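Imow to Fly Nonstop Between Jutville and Skarkton Starting in October

Saturday, March 18, 2023
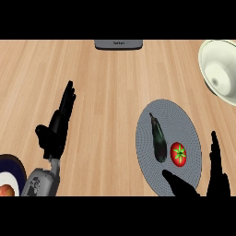

Regional airline Imow will open a nonstop route between Jutville and Skarkton in October, with 5 round trips a week. Tickets went on sale Friday.

Flights will leave Jutville in the early morning and return the same evening, every weekday. The carrier will use a turboprop with 45 seats. The distance between the two airports is 334 miles, and travelers now have to change planes at Acharya, where the wait is often longer than the flights themselves.

“Most of the requests we get from companies in Jutville are for Skarkton,” said Aishwarya Kurian, head of network planning at Imow. “They want to go in the morning and be home for dinner.”

The route will be the airline's 11th from Jutville. Its flights to Acharya will continue, though the midday departure will be dropped when the winter schedule begins.

Vasanthi Krishnan, director of the Skarkton airport, said the new flights will use the east gates, which have been closed to passengers during repaving work. The airport has agreed to lower landing fees for the first year of service – the same terms it offers any carrier opening a new route.

Imow has not decided whether to add weekend flights. Kurian said the company will look at bookings after the first winter season.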